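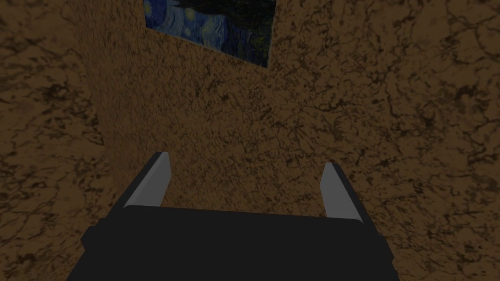 Manta Basville de lã lavada

Ando com esta manta ao colo enquanto escrevo, por isso já percebem de que lado estou! A Basville é a peça que mais vendo na loja e também a que mais gente me pede para voltar a ter quando esgota. Tecida em lã de ovelha, lavada duas vezes antes de sair do tear para a costura, fica com aquele toque macio e ligeiramente irregular que as mantas muito perfeitinhas nunca têm.

Comecei a trabalhar com a tecelagem Krajewska há uns invernos, quando procurava uma manta que aguentasse o sofá, o cão e as idas à praia em março (sim, eu vou à praia em março, de casaco). Mandaram-me três amostras e eu fiquei com a do meio – nem demasiado grossa, nem daquelas fininhas que escorregam das pernas. As franjas são torcidas à mão e por isso umas saem mais gordinhas do que outras.

Existe em quatro cores: aveia, musgo, tijolo e azul-noite. A tijolo é mais quente ao vivo do que no ecrã, puxa um bocadinho ao laranja quando lhe dá o sol. A musgo é a minha. Se estão indecisos, escrevam-me e eu envio uma amostra de fio pelo correio, sem custo.

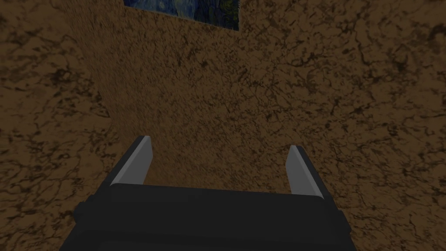
Tamanhos e preços

Pequena, para os ombros ou para a cadeira de leitura: 103 euros.
Grande, para sofá ou para os pés da cama: 260 euros.
Almofada a condizer, com capa removível: 39 euros.

A grande parece cara, eu sei, mas leva muito mais lã e é tecida numa peça única, sem costura ao meio. Tenho uma em casa que já passou por duas mudanças e continua ótima – ganhou algum borboto nos primeiros meses, passei-lhe um pente de lã e ficou como nova.

Como lavar

À mão, em água fria, com detergente próprio para lãs. Não torçam! Enrolem a manta numa toalha, apertem bem e deixem secar na horizontal, à sombra. Se a vossa máquina tiver um programa de lãs a sério, também dá, com centrifugação no mínimo. Eu uso o detergente da Tarnitz, que cheira a pouco e se enxagua depressa, e vendo-o aqui na loja em frascos pequenos. No verão guardo as minhas num saco de algodão com umas lascas de cedro.

Encomendas e entregas

As encomendas saem à quarta-feira, pela Sistel, e vão embrulhadas em papel, sem plástico. Se precisarem dela para um presente, digam-me na caixa das notas e eu ponho uma fita e um cartãozinho escrito à mão (a minha letra é o que é...). Desta vez vieram 40 mantas grandes e não há nova remessa antes do outono. As pequenas vou repondo ao longo do ano.

Trocas de cor ou de tamanho faço sempre, desde que a manta venha por usar e com a etiqueta. Os portes da troca ficam por minha conta.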